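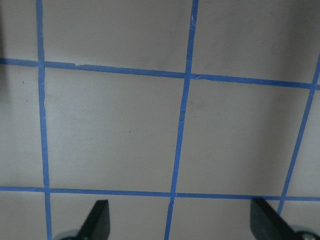 Blue tape on the gray top, squares more or less square.

2019-02-14

Up before six. Frost on the inside of the porch glass again and a thin skin of ice on the rain barrel. I broke it with the handle of the hoe and went back in for coffee. The radio said a high of 41 and it might have got there for ten minutes after lunch.

Spent most of the day on the garden plan. I put it off all of January and then the Durán order form had a deadline on it, so that settled it. Last year I ordered late and they were out of the short carrots and the good leeks, and I ended up with a leek that bolted in July and was like chewing rope by August. I still have half the packet. I don't know why I keep it.

The Milatthorpe plot first. It's 57 feet on the long side, along the fence, and 33 on the other. I had it in my head as a 60 by 35 and have been drawing it that way for two years, which explains why the last row of beans always ended up in the path. I went over with the long tape measure in the fall and wrote the real numbers on the back of an envelope, and today I found the envelope in the seed tin, under the peas.

I'm going to squares this year for at least the near half. Rows are fine for potatoes and corn, but I lose too much ground to paths, and I walk on everything anyway. Beds four feet wide so I can reach the middle from either side without stepping in, and each bed marked off in one-foot squares. String and nails along the edge boards. I tried it with one bed last year, lettuce and radishes and a few onions, and it was the only bed I kept up with past June. You look at a square, you see it's finished, you pull it and put in something else. A twenty-foot row of radishes is all ready on the same afternoon and then you're leaving bags of radishes on people's steps.

What goes where, so far:

Bed nearest the gate: lettuce, radishes, scallions, spinach. Things I pick often and don't want to walk for.

Second bed: carrots and beets. This one got the leaf mold in October, no fresh manure. Carrots fork in manure. I learned that with my father's carrots, which looked like hands.

Third bed: peppers, and basil at the front edge where I can get at it. Maybe one eggplant. I say that every year.

Fourth bed: onions from sets along the outside, bush beans in the middle. I've read that onions and beans don't like each other and I've also had them side by side for years with no trouble. Leave it.

Back half: potatoes, the two rows of corn if the raccoons are to have something, squash along the bottom where it can run into the weeds.

Tomatoes are the question. They were in the same corner three years running and last summer the blight came through in August and took the lot in nine days. I ought to move them to the fence side, but the fence side gets the shade from the Miller's-yard maple until ten in the morning. Ten is not so bad. It was blight or shade and I think I'd take shade. I wrote to Pilar about it, with a long account of where the sun falls, and also asked whether she was going to start her peppers this week or wait.

Lunch was the end of the bean soup, with too much pepper in it. I put it in on purpose the first night and it has gotten stronger each day.

Drove over to Brodus after lunch for potting mix and a new bulb for the shelf light. The road is bad past the bridge — they have patched the patches. The hardware store had the mix stacked outside under a tarp and every bag was frozen solid as a curbstone. I bought two and they're by the furnace now, thawing. I should have gone in November, when I thought of it. The bulb they had was the wrong length. The man offered to order one, and I said I'd call, and I've already lost the paper with the part number.

Ran into Abelardo Salinas in the parking lot. He has the plot across the path from mine and has been pricing a pump so we can quit hauling from the tap at the road. The quote came to $1,055 with the hose and fittings, which is less than I was afraid of and more than I wanted to hear. Split among the people on our side it would be all right. He says there's a used 2,000-gallon tank out on a farm somewhere that could be had for the moving of it. I asked where we would put a thing that size and he said he hadn't gotten that far. I told him I'm in for my share of the pump and would think about the tank. In August I would have paid for the whole thing myself. In February a watering can doesn't seem so heavy.

Home by three. Cleaned the seed trays in the laundry sink with a little bleach, rinsed them twice, and stood them on newspaper by the heater. Two of them have cracks in the corners. They'll hold dirt but not water, so those go on the cookie sheet.

Then the old seed. I did the damp paper towel test on the ones I wasn't sure of: ten seeds of each, rolled up, name in pencil, into a sandwich bag and on top of the refrigerator. Parsnips I didn't bother with. Parsnip seed more than a year old is compost. The onion seed is probably gone too, but it gets its chance. The tomatoes keep forever, in my experience. I had some come up at six years.

The one I'm curious about is the Weltulia, the yellow tomato I got at the swap two springs ago in a coin envelope with the name written on it and nothing else. I can't find it in any catalog, so it may be somebody's own name for something else. It was late, not before the last week of August, but it was the only plant in that corner that had any green leaves left after the blight. Not much fruit. Thin skin, tasted a little like melon. I saved seed from the two best ones and dried it on a coffee filter, and it's all stuck down now. I cut the filter into bits with the seeds on and will plant them that way, paper and all.
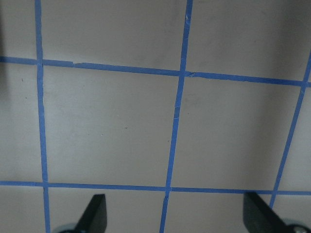
Pilar wrote back at suppertime that I should move the tomatoes and stop asking her about it, since I'd asked the same thing last winter and then put them right back in the corner. She thinks the morning shade won't matter by June, when the sun is up over the maple early, and that what I should worry about is air. Give them three feet each, she says, and strip the bottom leaves, and don't water from overhead at night when I've forgotten to do it in the day. Her peppers are already in, under lights, as of last weekend. She says I can wait until the end of the month if my house is cold, and she knows that it is.

So the tomatoes go to the fence side. Three feet each means fewer plants, and I'll have to choose. The paste ones for sauce, the cherry by the gate, the yellow. I'd cut the big slicing ones before the others. They split every time it rains.

That opens up the old corner for something that isn't related. Garlic would have been good but garlic is for fall. Beans could go there, which would free the middle of the fourth bed for more onions and put an end to that argument. Or just buckwheat, and let it rest a year. I wrote "buckwheat?" on the plan and then erased it and then wrote it again. The paper is getting thin there.

Filled out the order after supper. Short carrots, the other leek, the flat-podded bean, one packet of the striped beet, which is no better than the red but I like it. Crossed off the artichoke. Crossed off the second squash. Put the second squash back. It'll go out in the morning mail if I can find a stamp.

The bags by the furnace are soft on the outside and still hard in the middle. I turned them over.

To do: stamp. Find the part number for the bulb. Call Abelardo and ask what the pump runs on, which I didn't think to ask. Look at the towels on top of the refrigerator in five days. Dig out the cold frame lid before April this time and see if the hinge can be saved.

Wind has come up from the north. Covered the barrel and brought the hoe in.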